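Two-Door Cabinets: Frequently Asked Questions

Which door should be opened first?
The left one. Swing it clear before you pull the right door. On a unit with a top section, the horizontal handle at the top belongs to that section and does not release the doors.

Why are the handles on the two doors different?
Handles are replaced singly as they wear out, so mixed pairs are common. Fixing centers are 183 mm on bar handles. Check this measurement before ordering from Zirken or Bindo — the two catalogs list it differently.
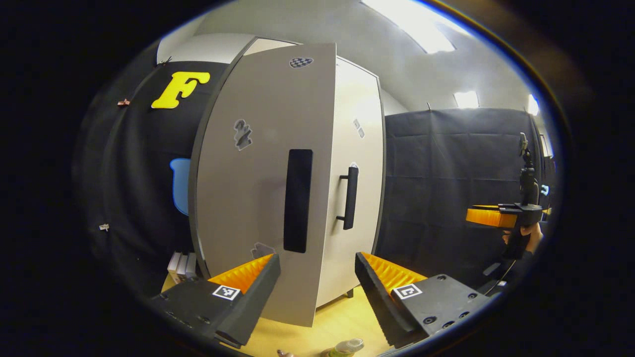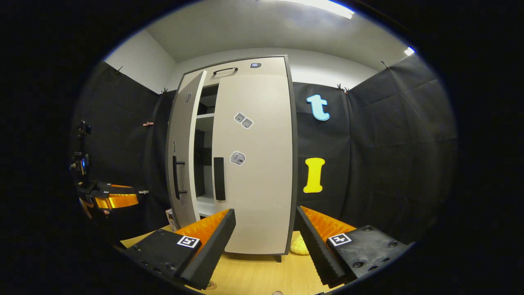
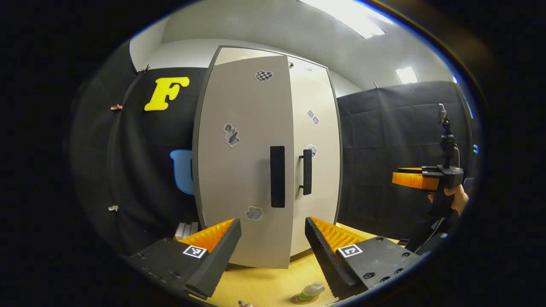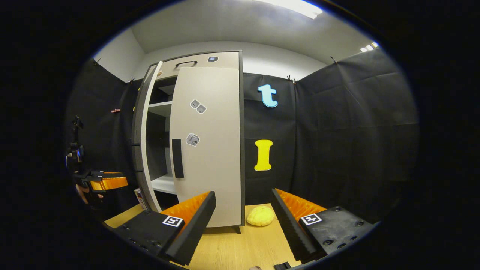

Furniture and Fittings Section — contact: Doaa El Fassi

The left door is open in all four views. How far should it swing?
Far enough that its edge does not touch the right-hand handle. A door that stops short usually has a hinge screw backed out. Tighten the screw, then try the door again with the shelves empty.

Can the two white shelves seen in the last picture be moved?
Yes. Take everything off, lift the front edge and draw the shelf toward you. Refit the lower shelf first. Each shelf is rated for 10 kg, evenly spread.

May stickers be left on the doors?
Yes, provided they do not wrap over a door edge or sit under a handle mount. Remove old ones with warm water and a plastic scraper. Solvent dulls the finish.

What are the cabinet's inside dimensions?
Clear width is 516 mm and clear depth is 300 mm, measured with both doors open.

Who handles replacement hinges?
Zulkifli Saragih. Give the door side and the hinge position — top or bottom — with the request. The next parts order closes in March.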